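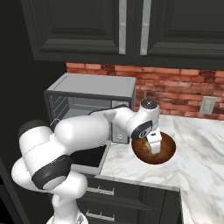 Fingers below the rim of the bowl, simulated kitchen.

A pass is not a pass if the hand went through the bowl

Quick one, written between runs. I have been told twice this month that what happened in the Zorkik kitchen "wasn't a safety issue" on the grounds that it was only simulation. I think it was a safety issue. I think it is the most ordinary kind, and we are going to ship one someday if we keep talking like this.

Background, short. Suvarna is our arm policy. Zorkik is the sim we test it in. Kitchen task, food in a bowl, reach in, grip, lift out, set down on the counter. Dull. We run it overnight and read the score in the morning with coffee. 31 runs in the batch. 22 passes. Best number we'd had since spring, and it went straight into the slides.

Then somebody wanted a clip for those slides and opened a replay. First one picked, the left finger went down through the wall of the bowl. Not over the rim. Through it. Came up with the banana, put it down nicely, green check mark.

Contact between the fingers and the bowl had been switched off. Some earlier debugging job, a jammed gripper, a flag set in a config file and then the file got copied. And copied agian. Nothing crashed, no warning. The bowl sat on the counter looking like a bowl, and as far as the fingers were concerned it was fog.
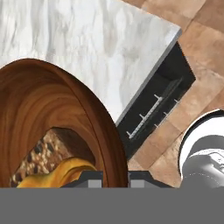
By a test engineer, Stamora, Orkmont site | September

We turned contact back on and reran the same batch, same starts. You can guess. The arm came in low, met a rim it had learned to ignore, and kept pushing. In two of the runs it shoved the bowl off the counter altogether. In plenty of others it pinned the bowl and stalled there with the motors loaded until the timer ran out. On real hardware that is a cracked dish, or a cooked joint, or a hand if somebody reaches in to help. People do reach in to help. I have.

So, the argument I keep hearing. No harm done, nothing physical moved, that's what sim is for. Half of this I agree with. Sim is for finding faults cheaply, yes, good. But we didn't find it. We found it by way of a marketing clip. Take away the slides and that policy goes onto the bench arm the week after with a nice score attached, and the person standing beside it relaxes a little. The score does that to you. I've watched myself do it.

A number coming out of a simulator is a safety claim the minute anyone uses it to decide how close to stand.

Second argument, which annoys me more: the scorer worked as written. Sure. It checked where the food ended up and nothing else. How it got there wasn't asked. A checker that only looks at the end will pass an arm that swings across the oven door on its way, or leans on the counter edge with everything its got. The rule said food out of bowl. Food was out of bowl.

What I'd want, and it isn't much:

Log peak contact force on every run and fail anything over a limit. Even a rough limit. Argue about the figure later.

Fail any run where two solid things overlap more than a hair. The sim already knows this, it just isn't being asked.

Print every physics flag that differs from default at the top of the report, in plain words, above the score. "Finger/bowl contact: OFF." One line. I would have seen that with one eye open.

And someone watches replays, whole ones, picked at random, passes included. We only ever watched the failures. Makes sense on a busy day, you want to know what's broken. But the bug was sitting in the passes the whole time. Watching a handful took me 27 minutes last time and I was answering messages through most of it.

Also write it up. The form we have for bench incidents would do fine. When I asked to file one I got a look, and then a chat about how it would appear in the quarterly count. That's the part I can't get comfortable with. If a real arm had gone through a real bowl we'd have tape on the floor and a meeting before lunch. Same policy, same motion, and the only thing missing was a setting that would have let the bowl push back.

I filed it anyway. It's still marked "under review." The old score is still in the slides, last I looked.

Last updated: Wednesday, to correct the name of the config flag in an earlier version (now removed)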